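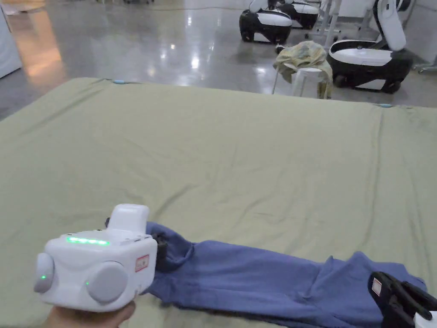 Fabian Oberholzer wrote on October 8, 2018:
> Before the list goes any further with the folding sessions, I would like the gripper fault written up properly. Our logs at Drellberg show the left unit failing to release on command 6 times in 122 cycles. On each occasion the fingers stayed shut on the fabric and the status lights remained green. An operator who trusts the lights will pull, and that is how a wrist gets strained. Could Sinport confirm whether the same firmware is in use there, and whether work with garments is continuing?

Dear Fabian, dear colleagues,

Thank you for the report. I can confirm that the Sinport units run the same firmware, and that garment work is continuing under the conditions set out below.

We have reviewed our own records back to June. They contain the same fault, although it was entered as operator error and was therefore not passed to Amegashie for repair. That classification was wrong and has been corrected. The fault appears when thick or bunched fabric is held near the base of the fingers and the motor current reaches its limit. The controller then drops the release command without reporting an error. The lights show only that the unit has power and a connection – they do not show the state of the fingers.

Until further notice, the following applies at all sites:

Operators are not to pull against closed fingers. If a gripper does not open at the first command, set the garment down and switch the unit off before freeing the cloth.

Sleeves and hems are to be gripped at the fingertips only.

Any unit that has completed 4000 cycles is to be withdrawn for inspection. The current limit on all others is to be set to 70 per cent.

Each failure to release is to be logged as an equipment fault, including those that clear on a second attempt.

Amegashie has the two worst units and has been asked for a firmware correction. Lernurlow has not yet sent its logs, and I would ask that this be done before its next session.

Regards,
Mizanur Wickramasinghe
Equipment Safety, Sinport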